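Recording folding demonstrations with the Plavach grippers

This page sets out how operators record garment folding for the Bozsik training set. It applies to T-shirts only. Trousers and towels are covered on a separate page.

Step 1. Prepare the garment

Lay the shirt on a made bed or another flat, soft surface. Start the recording before either gripper touches the cloth.

Step 2. Fold from the lower corners

Take one lower corner in each gripper and keep both sets of jaws within view. Creases and bunched cloth need not be smoothed out before the fold is made.
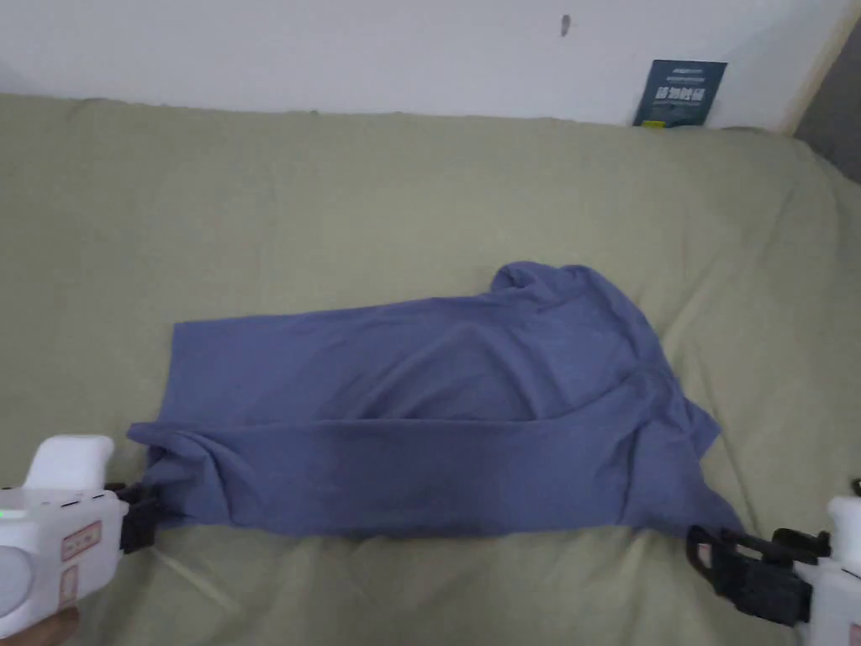
Step 3. Close the episode

Open both grippers, draw them back and hold still until the tone sounds. An episode may not exceed 100 seconds. Mark any dropped corner as "recovered" and keep the recording.

Step 4. Submit

Upload episodes to Dandau in batches of 50. Batches with fewer than 25 usable episodes are returned to the operator.

Result to date

The Brulidetti policy was trained on 2573 episodes recorded in this way. Policies trained without recovered episodes completed fewer folds and seldom regained a lost corner.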